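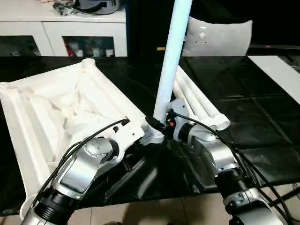 Is the flat-pack assembly work on schedule for the May milestone?
The work is one stage behind. Moulded bases and threaded pole joints are complete, and the written procedure for clamps has moved into the next reporting period.

Progress report to Hammont, August 14, 2026
Prepared by Anoma Khan, Thambiah workshop

1. Scope
The grant covers assembly procedures for white plastic household and outdoor goods supplied in parts: moulded frames, tubular poles, threaded connectors and clamps. Delgate supplies the parts. Finished units go to Totirent for hire stock.

2. Work completed
The base procedure has been rewritten. The frame is now laid on the left side of the table and the pole is stood upright near the centre, so that the connector can be reached from both sides. The earlier layout had the pole lying flat, and the thread was frequently started at an angle.
The black tabletop has been retained. White mouldings are easy to pick out against it, although the gloss finish gives reflections under the overhead lights. A matte cover was tried and withdrawn – it creased under the frame.

3. Clamp fitting
The clamp goes on the lower end of the pole and is held from both sides while it is brought to position. Two faults recur: the clamp rides up the tube during tightening, and the pole rotates in the connector. Angus Rewi has drafted a revised sequence in which the connector is fully seated first. It has not yet been checked against the full range of pole diameters.

4. Parts and stock
Delgate delivered 200 connectors in the period. Five were rejected for flash on the thread and have been returned for credit. Frame sockets from the same delivery were within tolerance.

5. Expenditure
Spending is within budget. The storage racking line is underspent and we request approval to move the balance to replacement clamps.

6. Next period
Complete the clamp sequence, issue the procedure to Totirent for comment, and colour-code the storage bins by tube diameter. Labour requirements are unchanged.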